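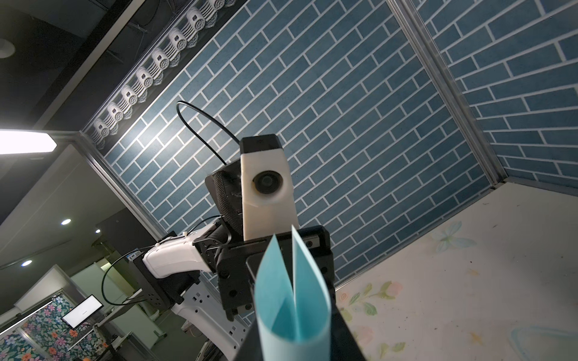

Paper is a poor material for a robot. It has no fixed shape, it weighs almost nothing, and it keeps a record of every mistake in the form of a crease. Nazanin Jafarzadeh picked it for those reasons when she started building a two-arm folding cell in the Mutska shared workshop last September.

The cell is called Trevus. It stands on a bench-height base of aluminum extrusion, with both arms fastened to the front rail and a flowered mat for a work surface. Three sides are closed in with panels covered in blue brick-pattern wallpaper. The printed bricks give the fixed camera plenty of straight edges to lock onto when it is recalibrated, and the paper came off the end of a roll.

Jafarzadeh shares the work with Nusrat Weerasinghe, who wrote the control code and most of the logging. The parts bill so far is $675, not counting the arms, which the workshop bought secondhand before either of them joined. Most of that sum went into cameras, cable and replacement finger pads.

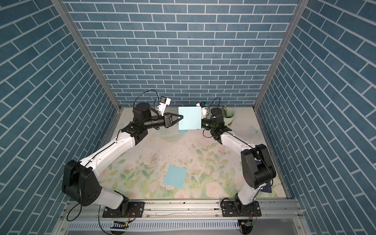 The first problem was tension. Two grippers holding one sheet form a closed loop: if the arms disagree about their distance apart by a few millimeters, the sheet either sags or tears. Weerasinghe's early code treated each arm as independent and corrected each one against its own target. Tear rates were high. The current version makes the left arm the leader and lets the right arm follow with a soft position limit, so that errors show up as slack.

Slack can be measured. The fixed camera tracks the lower edge of the sheet, and if it bows past a set threshold the follower backs off until the edge straightens. The loop runs at 10 updates per second, slow by motor-control standards but fast enough for paper.

## Seeing the fold

Each wrist carries its own camera on a white printed mount. Jafarzadeh went through several versions of this part. The first flexed when the arm stopped, and the image took too long to settle. The present mount is taller and stiffer, with the lens set into a round recess that keeps stray light off the glass. 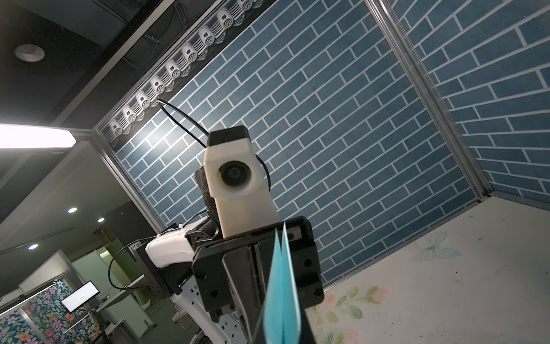
*A folded sheet in the gripper, with the second camera mount behind it.*

Ceiling light is still a nuisance. Pale blue paper under a bright panel washes out toward white at the edges, and the crease detector loses the line. Locking the exposure helped more than any filter did. Weerasinghe also stopped looking for the crease as a dark line and now compares the shade on either side of it, a method that survives a change of angle.

The grippers close on a force estimate taken from motor current. Too little and the sheet rotates between the fingers; too much and they leave a dent that later folds tend to follow. The usable band is narrow and shifts with the paper stock. The pair settled on a single brand, Meltis, and bought 3000 sheets so that the setting could be left alone.

Cable routing took longer than expected. A wrist that turns through a wide range needs a loop of free cable, and a loop catches on things. Shorter leads pulled out at the connector. The loops now arc well clear of the joints – ugly, but there have been no pulled plugs since the change.
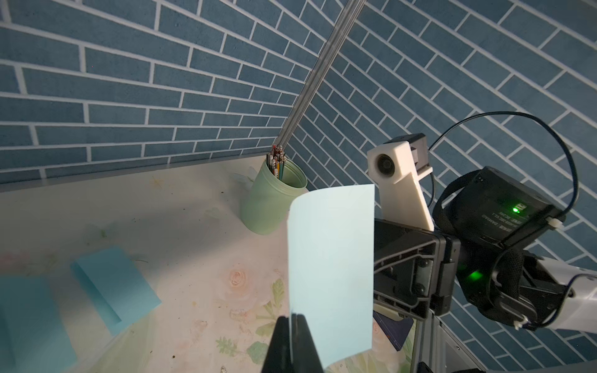 ## What remains

A single fold across the middle is dependable. Weerasinghe's log for the latest batch lists 40 attempts without a tear, though several were visibly off square. A second fold is harder, as the layers slide against each other and the wrist camera can see only the outer one. Jafarzadeh wants to try a textured pad on one finger of each pair. Weerasinghe would sooner fix it in software by regripping closer to the crease.

The drawings for the camera mount are pinned up at Mutska and may be copied. The control code is waiting on a rewrite of the calibration routine, which still depends on a ruler and a patient second person. Hamdan, the workshop across the river, has asked for both and will be building its copy with shorter arms, so the reach tables will have to be redone.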